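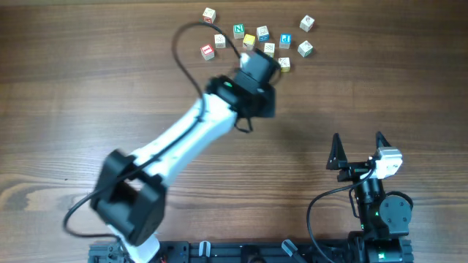
Where we've got to with the letter blocks

Hello again, and thank you for your patience with this one. The last report was mostly about shelving, so I'm glad to have something more cheerful to write about. The small grant you gave us for the Cluvutlow toy library has gone on alphabet blocks and the business of sorting them, and we're well past the halfway mark now.

We took in 334 loose blocks over the winter, nearly all of them from families clearing out cupboards. They're the little cube sort with a coloured face and a white letter, and plainer white faces with printing on them. I'd hoped they would all be from the same set (silly me). They came in carrier bags, a biscuit tin and one very full wellington boot!

So far 257 have been wiped down, checked for splinters and put into lidded tubs. Each tub goes out with a card listing what ought to be in it, so the families can check before they bring it back. The reds and blues have been easy enough. Telling an N from a Z that has rolled on to its side takes me longer than I'd like to admit, and I've given up fretting about whether a plain stroke is an I or a small L. It goes in with the I's and the children can argue about it.

We do all this on the big wooden table, tipping out a handful at a time. I tried doing a whole bag at once in January and spent the rest of the afternoon on my knees looking for strays, so handfuls it is.

Lending

Tubs have gone out 142 times, which is better than the jigsaws have ever managed. The Voserent playgroup has asked to keep one for the whole term and I've said yes. One family asked for Hungarian letters, and we now have a short Győri tub with accented vowels painted on by hand. I'm rather proud of the Ő, less so of the Ű.

What hasn't gone so well

We're short of vowels. Everybody's spare bag seems to be full of consonants, and you can't spell much with a heap of K's. The tubs from Billari were also a touch shallow, so the lids bow if you pack two full layers. I've dropped to one and a half layers for now and ordered a deeper size for the next lot.

Money and what's next

There's £30 left in the materials line. I'd like to spend it on extra A's and E's, if you're happy with that, plus a new tin of varnish for the blocks whose corners have gone rough. The remaining blocks should be sorted by the end of next month, and I'll send the full lending sheet then, along with the receipts I still owe you for the tubs.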